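The Guest Room, Finished at Last

Posted 2023-09-17

Well, it only took us the whole summer, but the spare room is a bedroom again! Those of you who have been following along since last December will remember what it was before: a place where the ironing went to wait, with a path down the middle just wide enough for one person carrying a vacuum cleaner. I promised a gallery page once the bed was in, and the bed is in, so get yourself something to drink and come on through. I have kept the notes short (short for me, anyway) and put them in the order you would meet things if you came to stay.

The bed
This was the big decision and the one we went back and forth on longest. I wanted something soft to lean on, as I am a person who reads in bed until far too late, and I had my heart set on gray. The one we chose has a padded headboard in upright panels with pale wood posts at the ends, and I still pat it every time I walk by. It came from the Aubert showroom out past the garden center, where we must have sat on every bed in the building. Delivery took longer than they said, but the two fellows who carried it up were so careful on the turn of the stairs that I forgave everybody.

The sheets
White, in the end. I did try to be brave. I brought home a striped set and a mustardy set and lived with each of them for a week, and both times I ended up putting the old white ones back on and feeling my shoulders come down. White sheets can be washed good and hot, and they go with whatever blanket happens to be clean. The new ones are from Gamia and they are lovely to sleep on, though I will warn you that they crease if you so much as look at them. I used to iron guest sheets. I have stopped, and I can report that the guests go on sleeping.

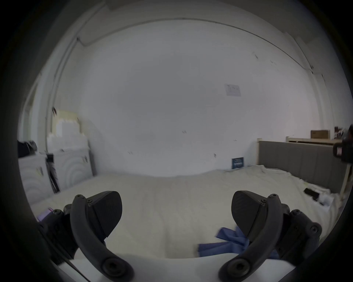

While I am on the subject of making beds, I do like to do it slowly. I start at the head, tuck the far side, come back around for the near side, and then spend far longer than I need to smoothing out the middle with the flat of my hand. It is a nice job for a Sunday morning with the window open and the radio going in the next room. If you are a corner folder, I admire you, and my mother would have too. Mine come out different every time.

A bit of blue
I had planned on green for the small things in here, to go with the tree outside. Then I found that nearly everything I liked was blue, and a good strong blue at that, so I gave in. It wakes up all the white and gray, and on a dull afternoon the room needs waking up. I would like a blue lampshade next, if anybody has seen a nice one that doesn't cost the earth. The one I fell for was over 300 dollars, and I put it back on its shelf very gently.

The wood
We stuck with light wood for everything, to keep the room from feeling crowded. There is a pale wooden top by the head end of the bed, and I have been told it is for guests to put their things on. So far it collects whatever I happen to be carrying when the phone rings. I oil the old pieces twice a year with a tin of Skivetti, the clear kind, and leave the door open overnight for the smell.

The walls
Two coats of an off-white called Jokero 868, for those who have written to ask. It looks a little pink in the can, and I nearly took it back. Once it was up and had a couple of days to settle, it turned into the softest, warmest color, and in the evening it is almost like cream. Buy the small roller for behind the radiator. We didn't, and we were sorry.

The window
No curtains yet. I have the fabric, 62 inches wide and folded in the hall closet, and every weekend I mean to get the sewing machine out. For now there is a plain blind that came with the house, and it does keep the morning out if you pull it all the way down and don't mind the rattle.

Still to do
The curtains, as I say, and a hook on the back of the door for robes. I would love a rug on the side where your feet land. My sister-in-law has already claimed the room for the holidays, so there is a deadline now, and I will put up more pictures when the rug has been chosen.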